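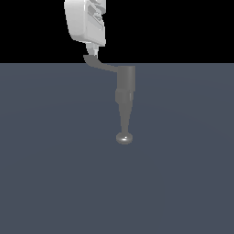
Offset ball stylus or gripper for push tests?

ewan_carnegie
Sat 3 January
I've got both end tools loaded in the simulator now, the two-finger Skorkar gripper and the ball tip on the curved bracket. Same arm, same controller settings. I ran 30 pushes with each on the small block. The ball tip drifted off line in 4 of them, the gripper with its fingers shut in 3. Not enough in it for me to choose. Which would you use on the real arm at Hargate?

lucyna_m
Ball tip. One contact point, so you know where the force goes. With closed fingers you get an edge on one side and a gap in the middle, and the block turns depending on which bit touches first.

idobre
Disagree. The bracket puts the ball well off the wrist axis. Any error in your tool offset swings the tip sideways as soon as the wrist rotates. We had this on the Drakard arm in November and spent two days blaming the camera.

lucyna_m
Then calibrate the offset. Touch one fixed point from several wrist angles and solve for it. It's a ten minute job.

idobre
Ten minutes in simulation, where the bracket doesn't bend. Ours was printed and it flexed under load.

ewan_carnegie
The one for Hargate will be aluminium if Crăciun can machine it. Wrist rotation is locked for the straight pushes, but I do want curved ones later.

intanp
What have you got for the floor? If it's just the bare plane with default friction I wouldn't read much into 4 against 3. Change the friction a bit and run them again before you order anything.

ewan_carnegie
Bare plane, default friction, yes. Fair point.

silviu_a
Check the collision shape too. When I imported a stylus the ball looked fine but the simulator had wrapped the whole tool in one hull, bracket included. It was touching things 86 mm up from the tip.

ewan_carnegie
Just looked and the bracket and cylinder are one hull. The ball is separate. I'll split the rest and redo both sets at two friction values.

idobre
Post the sideways error as well as the count. I'd still go with the gripper, you need it on there for picking anyway and it saves a tool change.

lucyna_m
He said push tests.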